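Zomdale Kitchens Gallery: The Island Sink, Lorow Street

Posted in Kitchens, December

The island went in at the end of a longer job on the ground floor of a house in Grernville. The owners wanted the sink moved away from the window wall and into the island, with a pale top and a double basin. Dexter Umali did the layout and Mostafa Saber handled the plumbing. Notes on the finished parts are below. Click any heading to go back to the project list.

The sink

Stainless steel, two rectangular basins side by side, set into the counter. The owners cook most nights and asked for one side to wash in and one side to keep clear. They had a single wide bowl before and never liked it.

The faucet

Chrome gooseneck, mounted at the back between the basins so it can serve both. The lever is on the side. We tried a shorter spout first and sent it back, as the stock pot would not fit under it. 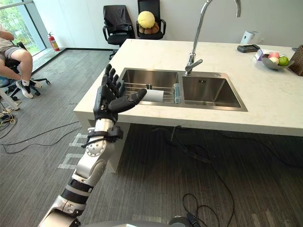

The supply lines run under the floor from the old window wall. Mostafa put a shutoff inside the island base where it can be reached without moving anything. The old lines were capped and left in place.

The countertop

White with faint gray veining. The thick front edge was Dexter's choice. The owners looked at a thinner one and changed their minds after seeing both at the yard. Total for the top, cut and fitted, was $2,820.

The base

White cabinet base, plain fronts. The carpet was already down and the owners kept it, so we worked on boards for most of the week. Cabinets came to $2,022.

In use

A wire dish rack sits in the left basin. They used to keep one on the counter and wanted the space back. It lifts out when something large needs soaking.

Still to come

Two pendant lights over the island, on order from Đào. Lead time is 33 days. We will add them to this page once they are up.

Next project: Pantry shelves, Grernville
Previous project: Laundry room, Lorow Street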